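Ticket 678 - Label printer at pack station drops jobs after idle
Product: Pondel print relay, running on the Famstead warehouse server
Site: Tandance, pack area
Opened: July 21, 2019
Status: Resolved, monitoring
Priority: Medium

Reported problem

The thermal label printer at pack station 6 stops printing after a period with no orders. The Pondel queue shows each job as sent. No label comes out. The printer's status light stays green. Restarting the printer clears the fault, and the first label after the restart is always the newest job, with the earlier ones missing. Packers then reprint by hand from the order screen, which has produced duplicate labels on at least two shipments.

The fault was first put down to bad label stock, and the rolls were changed twice before the ticket was opened. The change made no difference.

Initial checks

Firmware on the printer matches the other stations. Driver version on the server matches. Label size, darkness and speed settings were exported and compared with station 5, and no differences were found. The self-test page prints cleanly from the front panel, including while the fault is present. The print head, platen and sensor were therefore set aside as causes and attention moved to the connection.

Cable between the printer and the wall jack was swapped for a known good one. Fault returned within the hour. Wall jack was tested end to end and passed. Switch port showed no errors and no link drops. The port was moved anyway, from 13 to a spare, with no change. It was moved back afterward so that the port map stays correct.
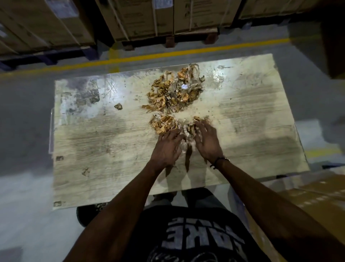

Dust in the printer was raised by the site as a second possible cause and was checked in full before going further with the network. The media bay was opened, the gap sensor was blown out and the platen was wiped with alcohol. Packing work at the tables is done by hand straight on the wood, with torn brown paper and strips of cardboard lying across the top, so fine paper fiber in the area is to be expected. A small amount was found below the tear bar. None was on the sensor. A blocked gap sensor would also raise a media error on the panel, and no media error has been logged on this unit. Cleaning has been left on the normal schedule.

Reproducing the fault

The fault could not be produced on demand by sending large batches. A batch of 196 labels was sent to the unit without a gap and all of them printed in order. The fault could be produced by sending nothing for a while and then sending one label. The wait was shortened step by step until the label printed again. The limit falls between 12 and 14 minutes, and later tests put it at 13.

A fixed limit points to a timer. The printer's own power save was already off. The server's network card has no sleep setting enabled. The relay keeps one connection open to each printer and reuses it for every job, so the next step was to watch that connection on both sides.

Capture from the server side, condensed:

Job sent, printer acknowledges, label prints.
Connection idle.
Idle limit passes. Nothing on the wire.
Next job sent on the same connection. No acknowledgment.
Server resends several times. No reply.
Relay marks job as sent.

Capture from the printer side shows none of the resent packets arriving. The printer still believes the old connection is open. Something between the two is dropping the traffic without closing either end.

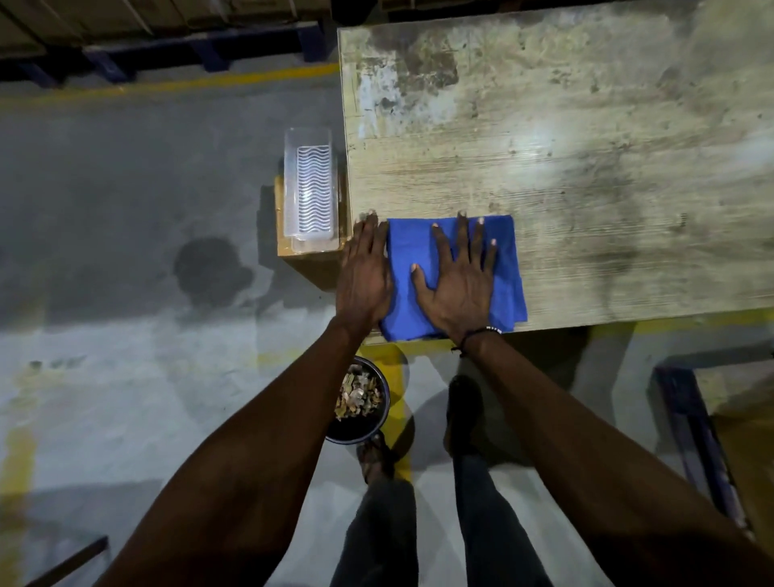 Why does the queue show the job as sent when the printer never received it?
The relay counts a job as sent once the data is handed to the operating system. It does not wait for the printer to confirm. This is the default in the Pondel relay and can be changed per printer with the confirm setting.

That explains the missing warning but not the missing label. The path was traced next. Stations 1 through 5 sit on the same network segment as the server. Station 6 was added later and sits on a segment behind the small Ó Flaithearta firewall that was installed when the pack area was extended. Every job for station 6 passes through it. None of the others do.

The firewall keeps a table of open connections and removes any entry that has been idle past a set time. On this unit the time was set to 780 seconds, which is 13 minutes. Once the entry is gone, traffic on the old connection is dropped silently. The default action of sending a reset to both ends had been turned off in the same profile. With the reset on, the relay would have seen the connection close and opened a new one.

The profile's change notes do not say why either value was set. The same profile is applied to the door controllers, so it was not edited. A separate profile was made for the printer.

Changes made

1. New firewall profile for the station 6 printer address. Idle time set to 7200 seconds. Reset on expiry turned on.
2. Keepalive turned on in the relay for station 6, interval 300 seconds.
3. Confirm setting turned on for station 6 only.
4. Relay service restarted so that the old connection was dropped.

Change 2 alone should be enough to stop the fault. Changes 1 and 3 are there so that a future failure shows up in the queue - the silent loss was the larger problem for the site, as it hid the missing labels until someone looked for the parcel.

Testing after the change

Idle test, 20 minutes: label printed.
Idle test, 45 minutes: label printed.
Idle test, 2 hours 30 minutes: label printed.
Printer switched off, one job sent: job held in queue and marked unconfirmed, as intended.
Printer switched on: held job printed once. No duplicate.
Server restarted: connection reopened without action from staff.

One side effect was seen. With confirm on, the queue page takes a second or so longer to update for station 6. The site has been told and has no objection.

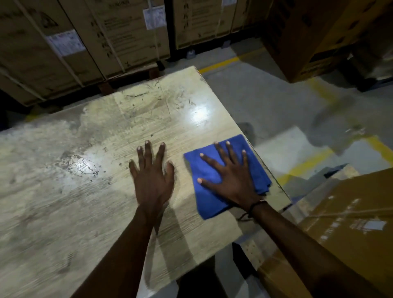 Should the confirm setting be turned on for the other stations as well?
Leave it off for now. Stations 1 through 5 do not cross the firewall and have no lost jobs on record. The setting will be looked at again in August with the planned relay update, where it becomes the default.

Handling the duplicates

Both duplicate shipments came from hand reprints made after a restart. The reprint function in Famstead issues a new tracking number each time unless the box marked reuse is ticked. The box is off by default. It has been turned on for the packer role, so a reprint now gives the same number as the first label. Supervisors can still issue a new number where the first label is damaged in transit or a parcel is split.

The two unused numbers were voided with the carrier. No charge was raised against either.

Instructions for the site until the ticket is closed

If a label does not print, look at the queue page first. A job marked unconfirmed is still held and will print when the printer is reachable. Do not reprint it from the order screen.
If the job is marked confirmed and there is no label, check the media bay for a jam, then reprint with reuse ticked.
Do not restart the printer to clear the fault. If a restart seems to be needed, add a note to this ticket with the time and the job number before switching it off.
Label stock can be changed as normal.

Open items

Firewall profile used by the door controllers still has the reset turned off. Passed to the network queue as a separate ticket, low priority.
Station 6 is missing from the monitoring page. Added, but the page still shows the old address for it. Cache needs to be cleared on the display unit.
Site network drawing does not show the firewall. Drawing request sent.
Check whether the hand scanner dock on the same segment has the same problem. It opens a new connection for each scan, so it is probably not affected, but it has not been tested across a long idle period.

Update 1

Scanner dock tested with a 40 minute idle period. First scan went through. Item closed.

Update 2

Display unit cache cleared. Station 6 now shows green with the correct address. Item closed. No unconfirmed jobs in the queue log since the change, other than the one from the power-off test.

Update 3

Drawing received, with the firewall placed on the wrong side of the switch. Returned for correction. Ticket stays in monitoring until the corrected drawing is filed.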